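Home | Reviews | Materials | Practice | Contact

Filed under: Reviews, Facade & Daylighting

Utalano 30 external louvre system: one winter on a tower refit

The Utalano 30 is a motorised aluminium louvre system for curtain wall facades, sold by Amrani as a retrofit product. It clips to existing mullions on a two-part bracket and needs no new steel behind the cladding. We fitted it to the south and west faces of the Plukis building, a 20-storey office block from the early seventies with single-plane glazing and no shading of any kind. The order came to 2,786 blades.

Delivery was in flat crates, one crate per bay, labelled by floor and grid line. The labels were correct throughout. Petrică Lazăr ran the installation from two mast climbers and reached a steady rate of four bays a day after the first week. The brackets adjust in two directions only. On a facade of this age the mullions also lean, and 47 brackets had to be packed with stainless shims that Amrani does not supply.

The blades are extruded, with an elliptical section and closed ends. Deflection over the full span is small and we heard no whistle in the gales of February. The finish is a polyester powder coat. Colour match between batches was good on the south face and slightly off on the west, where the last crates came from a later run. The difference shows in low sun.

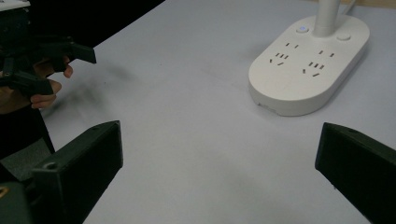
Power strip with round buttons; the left one has a faint blue light.

Control is the weaker half of the product. Each floor has its own drive unit, and the units report to a single panel in the plant room. Blade angle is set from a sun table with a correction from a roof sensor. The table is sound. The correction is slow — on days of broken cloud the blades lag well behind the light, and tenants on the upper floors asked for manual override within a fortnight. Hanane Gaber rewrote the delay settings, which helped. The menu in which they sit is not covered in the manual.

Maintenance access is reasonable. A single blade can be removed from a cradle with one hex key, without disturbing its neighbours. The drive motors are harder: the cover plate is fixed from above, so the top blade must come off first. Essam Ouali measured 30 minutes for a motor change in still air.

We also priced the Oson fixed fin for the same elevations. It is cheaper, has no moving parts and would have cut more of the view. For a north European site with long periods of flat light, the moving blade is the better choice. For a hot, clear climate I would take the Oson.

Bracket design: good. Blades: very good. Controls: fair. Documentation: poor.

Reviewed by Magdy Abou Zeid, 29 December 2024

Contact the editors | © Facade & Daylighting Reviews | Back to top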